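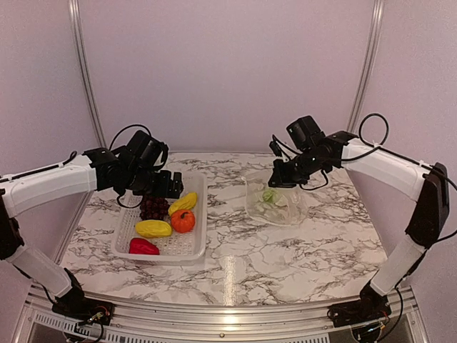

# Getting back into soccer training after a winter break

*February 18, 2022*

Every February I get the same message from players at Bisport, the little Sunday-league-style club where I help with fitness: "I did nothing over the holidays, how do I get back without pulling something?" I've typed out the answer so many times that it seemed kinder to everyone (my thumbs included!) to put it all on one page.

The plan takes 12 days and gets you from the couch to a full session with the team. It's meant for healthy amateur players who were in decent shape before the break. If you stopped because of an injury, please talk to whoever treated you first.

## What you need

- A ball, pumped up properly
- Shoes that suit the ground you'll be on
- A patch of grass or turf
- A few cones, or water bottles, or old sweaters

## Days 1 to 4: easy running

Run on the first day and the third, and walk on the other two. Keep the pace slow enough that you could chat with a friend the whole way. I like the river path at Skokeck for this, mostly flat with one mean little hill by the boathouse, but any loop will do. Stop after about 20 minutes, even if you feel wonderful. You will probably feel wonderful, and that's exactly when people overdo it.

Finish with calf raises, slow lunges and a side plank on each side.

## Days 5 to 8: bring the ball out

1. Jog for 7 minutes with the ball at your feet, using both feet and changing direction often.
2. Set out your cones in a line and dribble through, turn, and come back. Do this 8 times, with a good rest whenever your touch gets sloppy.
3. Pass against a wall, starting close and moving back as you warm up.
4. Walk until your breathing settles, then stretch gently.

Take one of the four days off completely. I usually pick the one with the worst weather – no shame in that.

## Days 9 to 12: speed, then the team

Sprints come last, and they come in gradually. On day nine, do a handful of runs across the field at three-quarter effort, walking back each time. Rest on day ten. On day eleven, repeat the runs a little faster and add some turns and a few easy shots.

Day 12 is team training. Tell your coach you're coming back, and ask to sit out for the last part of the scrimmage. At Pacheco Field we let returning players sub on and off as they please for 2 weeks, and it works nicely.

## If something hurts

Ordinary stiffness in the thighs and calves is fine and should ease as you move. Sharp pain, swelling, or anything that makes you limp means you stop for the day. If it's still there after a couple of days of rest, have it looked at. Otherwise, repeat the last day that felt comfortable and carry on from there.

The printable version is pinned up in the Dellamus clubhouse, next to the kit sign-out sheet.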